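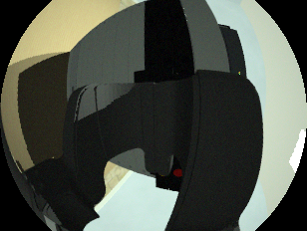 Fig. 1. Wrist view, simulated. The gripper's own parts cover much of the circle.

Thread: Wrist view or room view for button pressing in simulation

k_ots
We have completed a comparison on the server room task and would welcome comments before the report is closed in March. One policy was trained on 1000 simulated runs with the wrist view only. The other received 800 runs with the wrist view and a room view together. The second did better on unseen layouts, despite the smaller set.

j.mathew
I do not think the result supports that reading. Two things were changed at once – the views and the number of runs. Was the Hemley baseline repeated at 800?

k_ots
It was not. I accept the point and will request the runs. 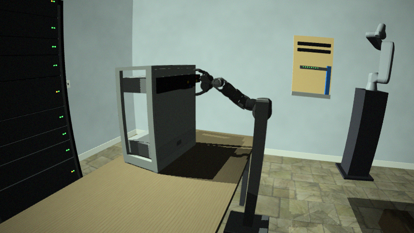
Fig. 2. Side view, simulated, with the hand beside the black strip on the enclosure.

ieva_v
The shadows concern me more. The enclosure and the arm both cast them over the table, and a policy may learn from those. We met the same fault with Voletti and had to vary the lighting in every run.

j.mathew
I disagree. Lighting was varied in the Peeters study and the ranking of the methods did not change.

ieva_v
That study used 2 layouts. I would not rely on it. 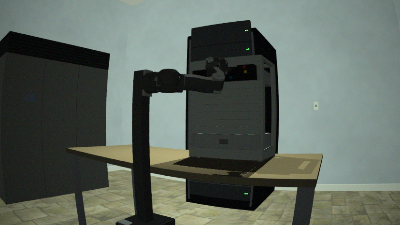

Proposed further runs

k_ots
1. Both policies at 800 runs, same seeds.
2. Lighting varied for each, as Ieva requests.
3. Results given separately for each of the 9 test layouts.

j.mathew
Agreed, apart from item 2, which should be reported on its own.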